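Home Products Manuals Care Contact

Category: Assembly & Care > Tables

September 2, 2022, by Oliwia Krajewska

4. Placing and first care of your Grondura table

Before you start, please read the whole section one time. Two persons are needed for the lifting.

4.1 Placing

1. Choose the place first. If the table will stand near a railing on an upper floor, leave enough space to walk behind it.
2. Lift the table by the frame – never by the top – and put it down flat.
3. Turn the leveling feet until the table does not rock. Wait one day and check again.
4. Put the chairs to the table. The armrests must not press against the edge.

CAUTION: Do not push the table across the floor. The feet can come loose.

4.2 First oiling

1. Wipe the top with a dry cloth, always along the grain.
2. Put on a thin coat of Ansah oil. For one top you need nearly 200 ml.
3. After 8 minutes, take off the oil that is left on the surface.
4. Let the top dry for 4 hours, then repeat once.

Note: The seam in the top is normal. Do not fill it with wax.

4.3 Setting things on the table

1. Keep fruit on a plate. The juice makes dark spots in the wood.
2. Dried flowers can stand directly in the vase, without water.
3. Move plates and vases from time to time, so the color of the wood changes evenly.

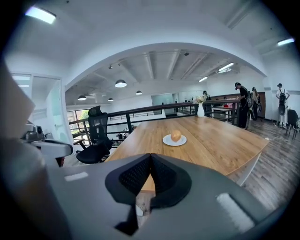 Fig. 2 – Long table with fruit on a plate and a vase of dried flowers.

Note: In February and other heating months the air is dry, and small cracks may show at the ends. Oil these places again as in 4.2.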